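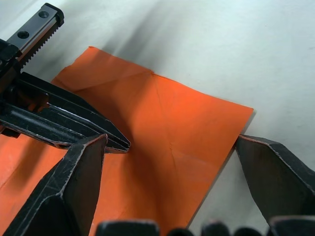 Managed float or peg in all but name? Wosirine and the new band

Larkport Economics Board > Exchange rates and trade > Thread

dila_spread
Posted 29 October 2026

The Wosirine central bank has widened its daily band again and the statement calls this "a further step towards a market rate". I don't think the data support that reading. The fixing has stayed at 136 for most of the quarter, and on the days it moved it was back by the end of the week. Reserves fell over the same period, while the current account hardly changed. To me that says the bank is selling foreign currency to hold the level, and the band is there for show.

Does anyone have a better explanation for the reserves figure?

badawi_h
Valuation effects, partly. If a fair share of the reserves is held in currencies that fell against the one they report in, the headline number drops without a single sale. You need the composition before you can say anything about intervention.

dila_spread
They don't publish the composition. They used to give a two-line split in the annual report and dropped it.

Hanane Nasr
Then use the forward book. Intervention through swaps doesn't show up in spot reserves until the contract settles, so the timing in the first post is off in any case. What you see in one quarter may be the settlement of positions opened in the quarter before. The relevant table is in the back of the monthly bulletin, under contingent drains. Most people stop at the first page.

tern_and_quay
Moderately sceptical of all this. A rate that doesn't move is not proof of a peg. If exporters convert at a steady pace and importers buy at a steady pace, you can get a flat line with very little help from the bank. The test is how the rate behaves when something hits it.

Brahim Ait Brahim
Agreed on the test, but we have had the shock. Fuel import costs went up sharply in the spring and the rate didn't respond at all. The overnight rate did. Pressure that would normally come out in the currency came out in money market rates, as you'd expect if the currency is being held.

For what it's worth I ran the usual regression on daily changes against a basket, 2424 observations, and the weight on the main anchor currency is close to one throughout. The residual variance goes up slightly after the first widening and not at all after the second.

tern_and_quay
Which basket? If the anchor is also the invoicing currency for most of their trade you would get a high weight under a free float as well.

Brahim Ait Brahim
Four currencies, with a fifth as numeraire. I take the point about invoicing, but it would have to explain a weight of nearly one with hardly any noise. I have not seen that anywhere the rate was really floating.

badawi_h
Your sample starts well before the first widening, though. Pooling the two regimes will pull the estimate towards the old one. Split it at the break or use a rolling window.

Brahim Ait Brahim
I did both. The rolling window is 22 trading days and the weight dips for a short stretch, then goes back. I'll put the chart up when I've tidied the code.

badawi_h
22 days with four regressors is thin. I wouldn't read much into the dip or the recovery.

Hanane Nasr
To go back to the original question – forward book checked. The short position shrank over the quarter by slightly less than the fall in spot reserves. So most of the drop is maturing contracts, and new spot sales are small. Dila is right that they were defending the level, but it was done earlier and off balance sheet.

dila_spread
That's useful, thanks. I had only looked at the spot series. It does change the policy question: if the swaps are running off and they aren't being replaced, either the pressure has gone or they mean to let the rate go.

tern_and_quay
Or they have switched to asking the state banks to do it. That wouldn't be in either table.

badawi_h
Commercial banks' net foreign assets, then. The next release is in November.

Hanane Nasr
The series goes back to 2000, but the coverage of state banks was revised part of the way through. Check the footnotes before joining the two parts.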